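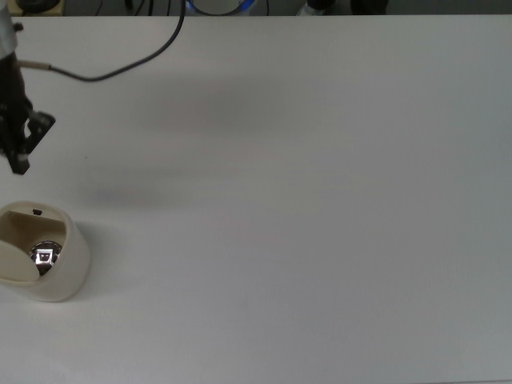
白色桌面与机械臂末端

首页 列表归档 按主题 按作者 订阅 搜索
分类:节点运维 / 质押与解锁

主题:Re: [Costache-节点] 解锁排队期间的收益怎么算

> Tươi Đào 写道:
> 我上个月在 Oltura 上发起了解锁,界面显示要等 42 天。
> 等待期里余额没有动,但是收益那一栏变成了零。文档
> 里写的是“按有效质押计息”,没说排队的那部分算不算
> 有效。另外,能不能中途撤销,重新质押回去?

先回答收益的问题。不算。解锁请求一上链,那部分就从有效质押里扣掉了,下一个周期开始停止计息。请求所在的那个周期照常结算,所以你应该还能看到最后一笔,金额跟平时一样。如果没看到,把请求的交易哈希发给我,我去查一下结算记录。

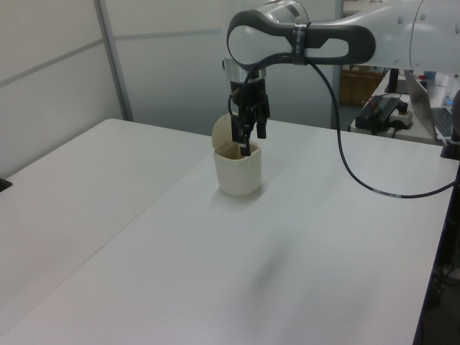
撤销可以,但是有条件。前 17 天里发 cancel 就能退回原来的验证者,只付一次手续费。过了这个期限只能等到期,取出来以后再重新质押,相当于走一遍新用户的流程,还要再等激活。

界面上的 42 天是按当前队列长度估的,会变。我三月那次开始显示的比你短,后来有几个大户同时退出,又往后推了。协议里写死的上限是 90 天,到了这个时间无论队列多长都必须放行。 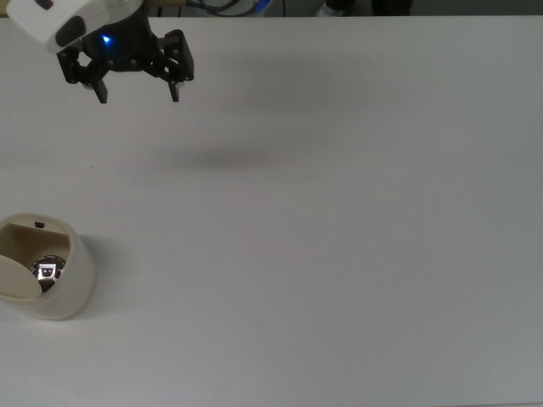 你在另一封信里提到想换到 Greledton 的验证者。换之前看一下他们的佣金历史,不要只看现在的数字。佣金调整提前 2 个周期公告,公告发在链上,网页不一定同步,我自己是用命令行查的:

 costache query validator --history

输出里 pending_rate 那一行不为空,就说明有一次调整还没生效。

还有一点,如果只是换验证者,用 redelegate 就行,用不着先解锁。收益不中断,也不占队列。你这笔要是还在可撤销期内,先 cancel 再 redelegate,比等到期划算。
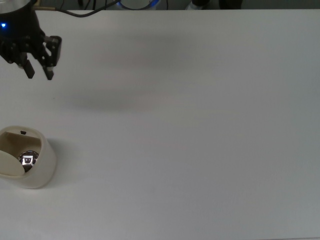 Tromgate 钱包的旧版本没有 redelegate 按钮,升级以后在“更多操作”里。升级前备份助记词,旧版的导出文件新版读不了,我试过两台机器都报同样的错。用冷钱包签名的话,注意手续费要留在可用余额里,锁定的部分不能拿来付。

文档那句“按有效质押计息”确实容易误解,我提了一个修改,还没合并。有意见可以直接在本帖下面回。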